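Workshop notebook – January

Dye bench, evening entry

Finally got back to the indigo vat after the break, and it was worth every bit of the wait! I had left it sealed under its lid with a blanket round it, fully expecting a sad blue soup, and when I lifted the lid there was the coppery skin on top and that lovely yellow-green liquor underneath. The flower had collapsed a bit on one side but the smell was right (sweetish, a bit farmyard, you know the one). Gave it a slow stir, let it settle over lunch and went straight in with a test strip.

The test strip was the Busus linen, which is the last of that roll unless more turns up. It came out green as a lime and turned while I stood there grinning at it. There is no part of dyeing I like more than that half minute. I have been doing this for years and I still call people over to look.

Notes on the vat itself, for whoever uses it next:

Fructose and lime, same recipe as the autumn one. I fed it a spoonful of fructose before warming and a smaller pinch of lime after. The strips said it had dropped a little but was still well inside the range for cotton and linen. Too high for wool, so please don't put wool in it. There is a separate small vat for wool and it lives under the sink.

Temperature: I took it up gently and then switched the heater off. It holds beautifully in the blanket. I dyed all afternoon without warming it again.

Sediment: deep. The net is back in the bucket, hung from the rim with the two big clips, and the cloth must stay above it. I let one corner of a sample trail past the net and it has a chalky patch that would not rinse out. My own fault.

Dips. I wanted to settle the old argument about many short dips against a few long ones, so I cut eight pieces from the same length of Zernby cotton, scoured together in one pot, and ran them like this:

Pieces 1 to 4: one minute in, then out to air until there was no green left anywhere, then back in. One dip for the first piece, two for the second, and so on up to four.

Pieces 5 to 7: five minutes in each time, aired the same way. One, two and three dips.

Piece 8: left in for as long as it took me to drink a cup of tea and answer the phone, once only. Not very scientific but I was curious.

The short-dip pieces win, and I'm delighted, as I have been saying so for ages with nothing to show for it. Piece 4 is a clean, deep, even blue with no streaks. Piece 7 is a touch darker, I'll admit, but it rubs off on a white rag far more, and there's a tide line along the fold. Piece 8 is paler than piece 2! I had to check the pencil numbers twice. I think the cloth simply takes what it can in the first minute or so and then sits there, and it's the air between dips that lets the next layer build. I've written "I think" on purpose. Someone should repeat it with linen.

On scouring: the Zernby cotton is sold as ready to dye and I don't believe it. The water came off the colour of weak tea, and the second pot was still faintly yellow. Soda ash and a long simmer, then rinse until you're bored. The one piece I dyed straight off the roll looked fine when wet and blotchy once dry, mostly towards the selvedge. I've pinned it on the board next to a scoured piece so the difference can be seen across the room.

Resist tests. Rice paste through the stencil, two thicknesses. The thinner paste cracked in the second dip and let blue in along the cracks, and I love it, though it's no use at all for the repeat pattern, where the edges want to be crisp. The thicker paste held for three short dips and then started to go soft at the corners. Things to try:

– a little more salt in the paste so it stays flexible
– drying it overnight instead of in front of the fan
– soya milk over the top, brushed on very lightly
– the finer stencil mesh, if we still have any

The bran dusted on afterwards helps more than I expected. Less sticking, and it gives the paste something to hold itself together with.

Obeidat jacket panels: scoured, dried, ironed, waiting. I haven't touched them with dye yet because I want the paste sorted out first. There are two sleeves, two fronts and a back, and the back is by far the largest thing we have tried to put in this bucket. I practised with an old sheet folded to the same size. It goes in, but only just, and you have to keep opening the folds with your hands under the surface or you get pale bars. Long gloves. The short ones fill up (ask my left sleeve).

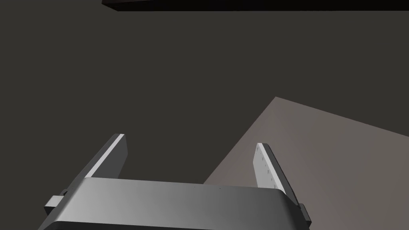
I did wonder about borrowing the taller bin from the Skudero job for the back panel. It would mean making up a lot more liquor, and a new vat always behaves like a teenager for the first week, so my vote is to stick with the bucket and take our time. Happy to be argued out of it.

Rinsing: first rinse in plain cold water, second with a splash of vinegar, third plain again. The vinegar rinse brightened piece 4 noticeably – the blue goes from slightly grey to properly clear – and the cloth feels softer, I suppose from getting the lime out. I forgot it on piece 3 and went back and did it later, and it caught up nicely.

Drying: on the line over the bath, out of the sun, pegged by the very edge. Peg marks show on anything that goes up still green. I've moved the smooth pegs into the jar by the door and the toothed ones can go back to being for paper.

Overdye, just for fun. I had some weld-yellow scraps left from the autumn and gave two of them a single quick dip. Oh, the green! A real leaf green, slightly uneven, with the yellow glowing through wherever the indigo was thin. One more dip took it to a bottle green that I like less. I'd happily do a whole cloth in the first one. The madder scrap went to a bruised sort of purple, which looks better next to the green than it does alone.

Rub test results so far, on dry cloth only: pieces 1 to 4 leave almost nothing on the rag, 5 leaves a faint smudge, 6 and 7 leave a clear blue mark. Wet test once they have rested for a few days. I've put the rags in an envelope with the pieces.

Stock: lime is fine, fructose is down to the last bag, vinegar nearly out, pH strips plenty. Rice flour is low and the paste eats it up, so get two bags. The big wooden spoon has split along the handle and needs replacing before it ends up in the vat.

Vat fed, stirred, lid on, blanket on at half past six. Leave it alone tomorrow, however tempting the flower looks. Paste goes on the linen offcuts in the morning and dries overnight, then three short dips each, with the numbers written in the corner in pencil before anything gets wet.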